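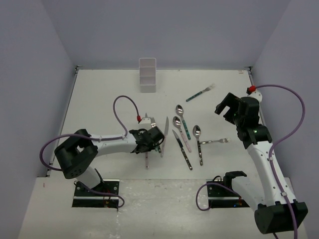
Why would anyone need a system for forks, one woman wanted to know when I gave this talk in Dongate, and she had her coat half on when she asked it. I loved that question. I've opened with it ever since, so say it out loud, then wait. Let them laugh. Somebody always nods a bit too hard.

**Opening (leave the slide up)**

My answer to her was that she already has a system. Everybody does. Hers might be "throw it in and shut the drawer with my hip," and that's fine until you want a teaspoon and you've got one hand full of toast.

Say hello, say thanks to the Hudham library for the room and the coffee. Mention that the talk runs 20 minutes and that I'll stay after for drawer questions (I really will, last time it went on longer than the talk!).

Point at the slide. Cutlery out on a white surface, empty organizer at the back. I want them looking at that for a minute, because it's the stage everyone wants to skip. We buy the tray, we drop the tray in the drawer, and we start stuffing. I did it for years. Get it all out first, onto the table or the counter or a clean towel on the floor, I don't care where.

**The three-compartment problem**

The organizer on the slide has three compartments. Ask: who has a tray with three? Who has five? Who has one of those bamboo ones that pulls out sideways? (Hands. Keep it quick.)

Three sounds perfect. Knives, forks, spoons, done. Then you remember there are two sizes of spoon, and the steak knives, and the cake forks from your aunt, and the thing for olives. So here's where I tell them about my own drawer. When I finally tipped it out I had 258 pieces in there. For a household of 2! I counted them twice. I had baby spoons, and there has been no baby in my house for a very long time.

PAUSE. Drink some water.

**Sorting by hand, not by name**

This is the bit I care about most so don't rush it like in Manum.

Don't start with "what is it called." Start with "when do I reach for it." My breakfast pile was tiny: a teaspoon, a butter knife, the one cereal spoon I like. My dinner pile was bigger but still pretty small. Everything else went in the "when people come over" pile, and that one was a mountain.

So in a three-slot tray I'd go:

- top: forks, all sizes together, handles the same way
- middle: table knives
- bottom: spoons, big ones under, teaspoons on top

The company stuff gets a box in a different cupboard. Shoebox, old biscuit tin, whatever you've got. You'll fetch it a few times a year and you won't miss it in between.

Somebody will ask about sharp knives. Not in the tray. Block, magnet strip, sleeve, anywhere you aren't feeling around with your fingers.

Somebody will also ask handles toward you or away. Toward you. I'll argue about this with anyone.

**Washing the tray (short, they get squirmy)**

While it's empty, wash it! Warm water, dish soap, an old toothbrush for the corners. Crumbs go in there and I have no idea how, since nobody eats toast over an open drawer. Well, I do. Dry it properly, and wipe out the drawer underneath too. I found a birthday candle and a Preda peeler I'd been blaming my sister for.

If the tray slides around when you open the drawer, a bit of rubbery shelf liner underneath sorts it out. Cut it a little smaller than the tray.

**Standing up or lying down**

Skip if we're past the halfway mark.

Some people keep theirs on the counter so it's there when they set the table. Good if your drawers are shallow, or if you've got kids you'd like to see carrying forks for once. Not so good right next to the stove, it gets greasy. I tried it for one summer and went back to the drawer by June of the next year.

**What to do with the extras**

The odd ones, the bent ones, the single fork from a set that's long gone. I kept a few for the garden, a spoon is a great little trowel for seedlings. A bundle went to the hall kitchen, which never has enough teaspoons. I was aiming to get the drawer under 100 and I got there on a Thursday night with the radio on, and it took me one evening, so please tell them that. One evening!

**Questions**

Have the spare tray on the table for people to pick up. Sign-up sheet for the pantry talk goes next to it, and bring a pen that works this time.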